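Multi-narrator novels: do you read straight through or follow one character at a time?

Books & Reading > General Fiction

inkandoranges
2020-07-01
Okay, I finished The Ranska Sisters last night and I need to talk to somebody! 664 pages, five narrators, and I was sorry when it ended. For anyone who hasn't picked it up, it follows five sisters who inherit a failing ferry business on a lake, and each one gets her own chapters in her own voice. Delphine (the second oldest) is my favorite narrator in years. She lies to the reader constantly and you still root for her.

My question is about how you read it. Around the middle I got so wrapped up in Delphine that I skipped ahead and read all her chapters in a row, then went back for the others. My book club was horrified. Does anyone else do this?

marginalia_moth
Oh no, I'm with your book club. The order is the whole design! The dinner chapter works because you've just come from the youngest sister, who thinks the evening went beautifully, and then you get Delphine's version and your stomach drops. If you read Delphine by herself, it's only a bad dinner.

I do get the temptation though. I nearly did it with the oldest one, whose chapters always stop right when she's about to open a letter.

pagecount300
Unpopular opinion, but this should have been a 300 page book. I liked the ferry business and I liked the mother's recipes, but two of the sisters sounded exactly alike to me and I kept flipping back to the chapter heading to see who was talking.

inkandoranges
Which two?? If you say the twins I'll allow it.

pagecount300
The twins, yes. But even twins should have different sentences.

marginalia_moth
They do, a little. One of them never asks a question. Go back and look at the chapter where they repaint the boat, there isn't a question mark in it until her sister takes over. I about fell out of my chair when I noticed.

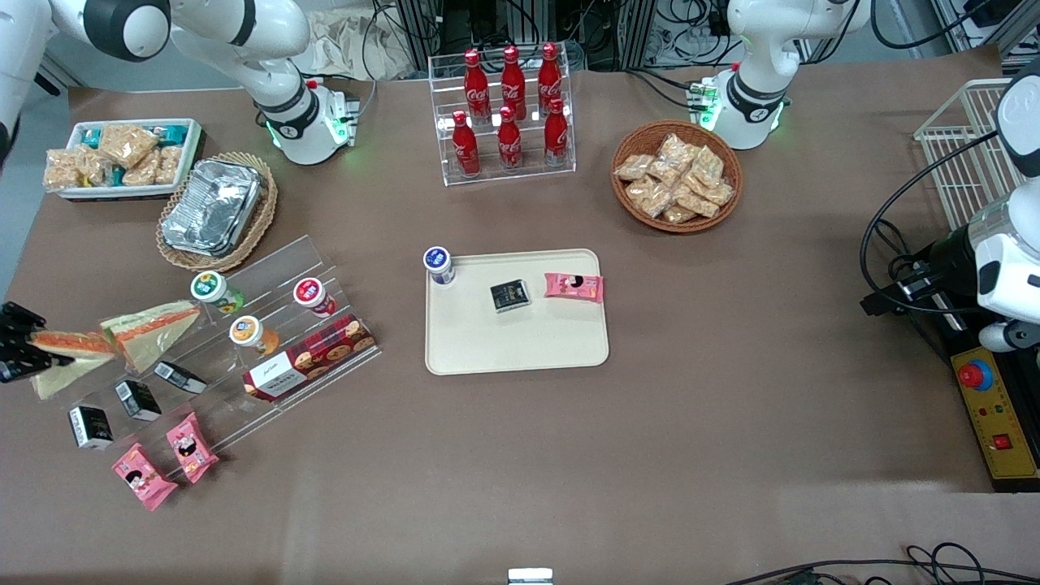
The other thing I love about the twins is that they remember the same childhood in a different order. One puts the father leaving before the flood and the other puts it after, and the book never settles it. I went through both versions with sticky notes and I still can't decide who's right. I lean toward before.

tallgrass_reader
After! The coat is still hanging in the hall when the water comes in. He would have taken the coat.

marginalia_moth
He leaves in March, in a hurry, in one of the twins' versions. I don't think he was thinking about coats.

tallgrass_reader
Fine, but the mother never moves it afterward, and she moves everything else he owned. I think it's because the flood ruined it and she couldn't bear to throw it out. I will die on this hill.

To the original question, I've skipped around in other books and loved it. With Sepúlveda (the one set in the boarding house, the Felent edition with the green cover) I read each roommate all the way through on my second time, and it turned into a different novel. The quiet roommate has only 11 chapters and read together they're a perfect little ghost story. I'd never do that on a first read, but on a second it's such a treat.

inkandoranges
Ooh, adding that to my list. Is it as long as this one?

tallgrass_reader
Not even close, you'll finish it in a weekend. Get the Felent one if you can, because the older Zonberg paperback leaves out the roommates' names at the tops of the chapters. You have to work out who's speaking from the voice.

pagecount300
That sounds like torture.

marginalia_moth
That sounds wonderful! I'm getting the Zonberg.

secondshelf
Jumping in as someone who gave up on Ranska in the first hundred pages. Everyone tells me Delphine is the draw, but I found her exhausting. If I can't believe a word she says, why should I care what happens to her? The oldest sister seemed like the real heart of it and she kept disappearing.

inkandoranges
She comes back in such a big way, please try again! The last part is nearly all hers. And you find out what Delphine was covering up, and for me it changed how I felt about every lie. I won't say more.

secondshelf
I may do your trick and read just the oldest sister's chapters. Don't tell the book club.

marginalia_moth
I can see this, you know. At least read the dinner one from both sides.

secondshelf
Deal. Dinner from both sides, then straight to the letters.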